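What Makes Something Heavy?

Pick up an apple. Now pick up a big bag of potato chips. The bag takes up more room, but the apple is harder to lift. How can a small thing weigh more than a large one?

The answer has to do with how much stuff is packed inside. Scientists call this stuff matter. Everything you can touch is made of it: rocks, water, bread, your own hair. In some things the matter is packed tightly. In others there is a lot of air in between.

A bag of chips is mostly air. An apple has some air in it too, which is why apples float, but most of it is water and fruit. Iron is packed much more tightly than either one. A piece of iron the size of an apple would weigh more than a whole bag of apples.

Weights for exercise

People who want stronger arms lift dumbbells. A dumbbell has a handle in the middle and a weight at each end. The two ends should weigh the same. If one were heavier, the dumbbell would tip in your hand and your wrist would have to work to keep it straight. 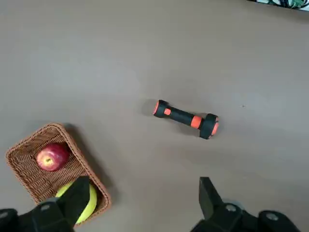

A small dumbbell and a basket of fruit. Which would you guess is heavier?

You can't always tell by looking. Some dumbbells are solid metal. Others are plastic shells filled with sand or water, and toy ones may be hollow. Two dumbbells can be the same size and shape and still have very different weights. To find out, you have to lift them or put them on a scale.

What about the basket?

Wicker is made by weaving thin, bendy stems or strips of plant. Dried plant stems are light, and a basket doesn't need thick walls to hold fruit. That makes wicker handy for carrying things — most of the weight you feel is the food.

Try it at home

You will need a kitchen scale and 5 things from around the house. An apple, a lemon, a spoon, a sponge and a shoe work well.

Line them up from lightest to heaviest, just by looking. Write down your order. Next, hold each one for a moment and change the order if you want to. Then weigh them.

Amancay Sepúlveda's class at Pultham School tried this in November. Their lemon weighed 107 grams and their sponge weighed 30 grams, even though the sponge was bigger. Nearly everyone had put the sponge in the wrong place.

Now soak your sponge in water and weigh it again. The water fills the holes where the air was. Put a plate under it first, and take the plate's weight away from the number on the scale.

Words to know

Matter: the stuff that things are made of.
Dense: having a lot of matter packed into a small space.
Gram: a small unit of weight. A paper clip weighs close to one gram.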